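Small jewelry, hair ties and a fitness band all in one heap: how do I keep them sorted?

Posted by Barbara Piątek, June 20, 2020

I have a shallow box tray, dark navy on the outside and white inside, that used to sit on my dresser. I started putting bracelets in it when I took them off at night. Now everything goes in: a round bangle, a woven bracelet, a string of beads, hair ties, little ornaments that have come off things, and my smart band when it's off my wrist. Every morning I have to pick the beads out of the weave before I can wear either one. The hair ties are almost as bad, and one of them has an ornament on it that catches on anything with a loop.

I don't have much room. The top of the dresser is 27 inches wide and a lamp takes up one side. I'd like to keep using the tray if I can, and I don't want to buy a jewelry cabinet or hang anything on the wall (we rent, and the walls in our building in Clorkstead crumble if you look at them wrong). I had a stacking organizer once, a Bronico, with drawers, and I gave it away because I never opened the bottom ones.

So two things. How would you divide up a tray like this, and is it bad for the smart band to lie in there with everything else?

Maksymiv

Get a box with compartments. They sell them at any craft store. Put one thing in each compartment and close the lid.

Panedik

I'll take the second part first. I've kept a fitness band in a dish with other jewelry for a couple of years and the strap has been fine. The things I would watch are the back where the sensor is and the charging contacts if yours has them on the outside. Metal and stone can scratch those. Soft things like hair ties won't. If you do keep it in the tray, buckle the strap into a loop and stand it up on its edge near a back corner. It takes less floor space that way and nothing ends up lying on the screen. Wipe it with a slightly damp cloth and dry it before it goes in, especially in summer, or the sunscreen gets on the other pieces.

If it was mine I would keep the band wherever the charger is. Then it gets charged, too.

Now the tray. A shallow one is fine for this but it needs to be emptied first. Tip it all out on the bed on top of a light-colored towel, so that small pieces don't roll into the covers. A patterned bedspread is the worst place to look for a clear bead. Then sort by what tangles with what, and don't worry about what matches.

Things that grab: woven and braided bracelets, anything with open loops, hair ties with a charm on them.

Things that get grabbed: strings of beads, thin chains.

Things that don't care: solid bangles, the fitness band, loose ornaments once they're in a cup.

Keep the first two groups at opposite ends with the third group between them. That one change fixed most of it for me. A bangle laid flat also makes a decent fence, and you can coil a bead string inside it.

For the loose ornaments use something with sides. I use the lid of a spice jar. An egg cup works, so does a bottle cap if they're really tiny. Small clear or sparkly ones disappear against a white tray, so a dark lid is better. If they came off a piece you mean to fix, put them in a little bag with that piece and write on the bag what it is, or in a year you won't know.

Hair ties should leave the tray altogether if you can stand it. Mine go over the neck of a hairspray bottle in the bathroom. The ones with ornaments I clip together on a big safety pin.

Maksymiv

You can cut dividers out of a cereal box if you don't want to buy anything. Measure the inside and not the outside. I made mine 2 millimeters too long and they bowed.

Barbara Piątek

Thanks to both of you. I tried the cereal box dividers and they kept falling over until I cut slots where they cross. Then they held, but I didn't like how it looked and took them out again. I may try with stiffer card.

Panedik's grouping makes more sense to me, so I'm going with that. The beads are what I care about most. My aunt strung them and there must be some 70 on the strand, and I don't want to see it snap because I was in a hurry. I bought a small lidded tin for them. The woven bracelet can have the right side of the tray to itself, and the bangle will go in the middle.

The hair ties I'm less sure of. I take my hair down in the bedroom, so they land in the bedroom. I'll see how long the hairspray bottle idea lasts.

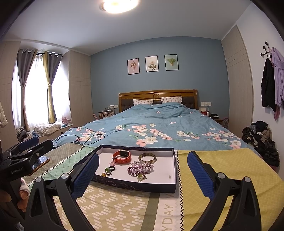

I still need a dark lid for the loose ornaments, and if anyone knows where to get stiff card in single sheets I'd be glad to hear it. The store near me only sells it in packs of 300.

We use cookies to remember your login and to count page visits. By continuing to use this site you accept our use of cookies.

Contact us | Posts remain the copyright of their authors | Back to top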